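From: Deolinda Cunha
To: gripper-users list
Subject: Re: Fonell hand-held kit - worth it for small, floppy things?

Amos Lindqvist wrote:

> We're looking at the Fonell kit for the Brumstead workshop in August.
> The quote came in at 2,090 for the pair, pads included. Has anyone
> used it on anything other than blocks and cups? I care most about
> strings, chains, cords, that kind of thing.

Hi Amos,

Yes, and I'm having a great time with it! I've had the pair for most of a month now and jewelry is nearly all I do with them. Beads are mean little test objects. They roll, they tangle, the strand folds wherever it likes, and you find out very fast whether your fingers are closing square. I do it on a bed, on top of a patterned cloth, so the background is as busy as I can make it.

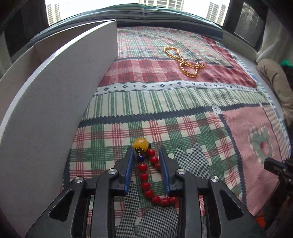
The blue pads are the part I'd pay for again. On the old Gavero set I used to get a good pinch and then watch the strand slide away on the lift - with these I dropped it twice in my last 40 tries, and one of those was me sneezing. They do pick up lint, so wipe them down before a long session. The linkage is nice and open too, and you can see past it to what you're reaching for (I didn't expect to care about that, but I do).

Now the grumbles. The trigger spring is stiff, and after 20 minutes or so my thumb wants a break. The manual is thin on calibration. I ended up following the notes Liyanage posted to this list last spring, which work fine if you skip step four. And the carry case has no room for a spare set of pads, which seems silly.
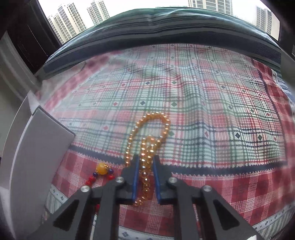 Amber-colored strand between the pads, with the red-beaded piece off to the left.

For cords I'd start with something heavier than thread, and come in with the fingers on either side of the strand before you close. Chains I haven't tried yet, but I'd love to hear how they go!

If you want my log of the 46 sessions so far, write me off list and I'll send it over. It's messy, and the early ones are mostly me swearing at the spring.

Deolinda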